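Sorting linen by the bin

The linen room at Madham serves 97 guest beds, and its supervisor has run it since the building opened. We spoke on Apr 29, 2024, mostly about storage.

Until February the room used open shelves. "Stacks lean, and then people pull from the middle," the supervisor said. "You refold the same towel three times a week." The shelves now hold canvas bins bought through Vandenberghe, 155 of them, each with a strap handle on the front.

Small towels are rolled, larger pieces folded flat. A roll keeps its shape when its neighbor is taken out – a folded stack does not. Bins are packed in pairs at a table, dark cloth kept low and pale cloth toward the front.

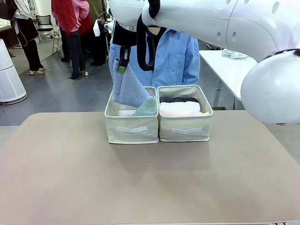
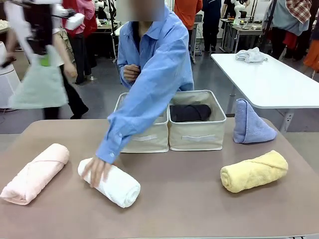
Asked about color, the supervisor was brief. "Color tells you the floor. White goes anywhere." Pink and yellow are the two that run short, and the reorder point for both has been raised.

The room handles 2000 pieces in a normal week. The highest count so far is 2222, during the Fendthorpe trade fair. "We ran out of bins before we ran out of towels," the supervisor said.

The one complaint concerns the rims. Canvas softens with washing, and an overfilled bin bulges enough to catch on the shelf above. The current rule is to stop a finger's width below the edge. A stiffer bin from Brusus is on trial on the bottom shelf, where the heavy bath sheets go.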